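Korletey everyday boxers, three-pack, slate blue

I bought these in October after reading one too many glowing write-ups. The listing promised "a waistband that never quits" and knit that "stays soft for 100 washes." I have owned underwear before, so I had my doubts. The pack cost me 42 dollars, which is a lot for three pairs of anything you wear under pants.

For comparison I had a few older pairs from Brirker, bought at 30 for the same number, and those have held up fine. My question was what the extra twelve bucks gets you.

Softness, for one. The knit is matte and feels good against the skin, and I'll give Korletey that without a fight. The color is a muted blue-gray, duller than the bright thing on the website. I like it better this way, but if you're ordering for the website color you'll be let down.
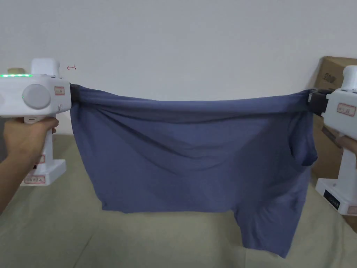
The waistband is where I stop nodding along. It stretches easily enough, but it puckers when pulled, and on me it settles a little low by mid afternoon. I washed mine at the temperature on the label and dried them on low. After almost 55 washes across the three pairs (I kept a tally on the dryer, yes) one band has a slight wave in it that won't lie flat. The other two are okay. Nothing has snapped or frayed. "Never quits" is still a stretch.

Legs are roomy. They bunch under slim jeans and I gave up wearing them that way. Under sweatpants or to sleep in, no complaints.

They are also annoying to fold. The fabric is floppy and one leg always slides out lower than the other, so my drawer looks like I threw them in there. I tried the Illow drawer dividers and that helped some. The Brirkers fold into a square and stay that way.

Sizing runs true at the waist. I'm between sizes and took the smaller one, no regrets.

Would I buy them again at full price? No. Clindeo had the same pack marked down for a while, and if it drops to 30 again I might get one more for sleeping. Three stars, mostly for the fabric.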